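May, a little past eleven at night

Back from the film club, where we watched The Lamplighter of Saltport, or as much of it as has survived. The print runs 71 minutes. The original ran longer by a reel, and the missing reel contained, by all accounts, the plot. What we have now is a man arriving in a harbor town with a suitcase, followed almost at once by the same man leaving town with a wife, a limp and a different hat. I liked it very much.

I have been going to these evenings long enough to have a regular seat, third row, left side, with the spring that pushes back. I used to think I went for the education. I have since watched enough silent comedies about mistaken uncles to give up that idea, but I keep going, and I keep writing it all down in here as if someone will want it.

The star tonight was Mac Carthaigh, who apparently never used a first name on screen and needed none. He has a face like a shut door. When he is meant to be in love he looks at the floor, and when he is meant to be furious he also looks at the floor, and somehow you can tell which is which. I tried it in the mirror when I got home. I looked as if I had dropped something.

And then there is Button, the dog. Button gets fourth billing, above the priest, and deserves third. There is a long shot on the sea wall where Mac Carthaigh reads a letter and Button is supposed to lie still beside him. Button does not lie still. Button finds something between two stones and works at it for the length of the letter, and I could not tell you one word the letter said.

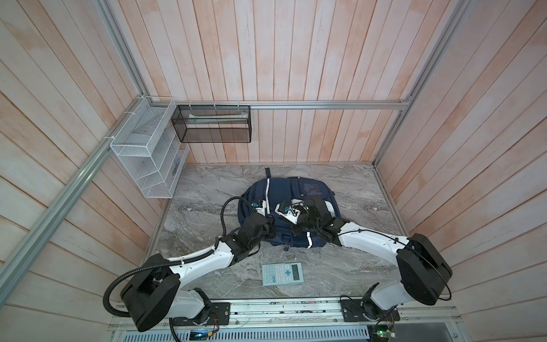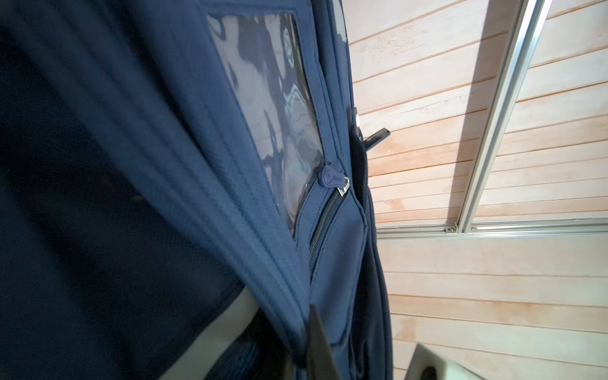
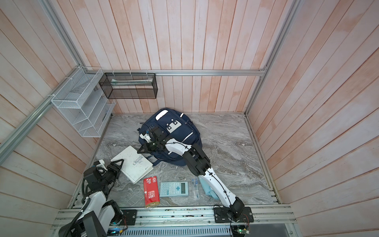
Why does the lamplighter put out his own lamp in the last scene?

He has seen his wife's boat come in safely, so the light has done its job for the night. The card that explained this went missing with the lost reel, and without it he looks like a man saving on oil.

I preferred the oil version and said so over coffee. This went down badly. The row behind me holds that the ending is about grief, and they hold it loudly. I pointed out that the wife is alive and waving. I was told I was being literal. I had a second cookie and let them have grief.

The music was a new score for piano and one cello, written for the restoration. Good in the storm. Less good in the kitchen, where every cup set on a table got its own little plunk. By the time they laid out supper for the whole family I was praying for soup straight from the pot.

The program notes say the town held a collection to pay for the restoration and raised 2,767 dollars, which I suppose buys you a dog and most of a lighthouse. They also say the director made 28 pictures, and that 3 are left. I read that on the bus and felt low for a couple of stops. All those people walking around in their good coats, acting their hearts out, and then somebody needed the shelf.

Next month is Uta, which has sound and color and, I'm told, a great deal of walking. Two women cross a moor. The notes call it "patient," a word I have learned to pack a sandwich for. I'll go, of course. I've already put it on the kitchen calendar, over the dentist.

Must remember to take the cushion. The spring won again tonight.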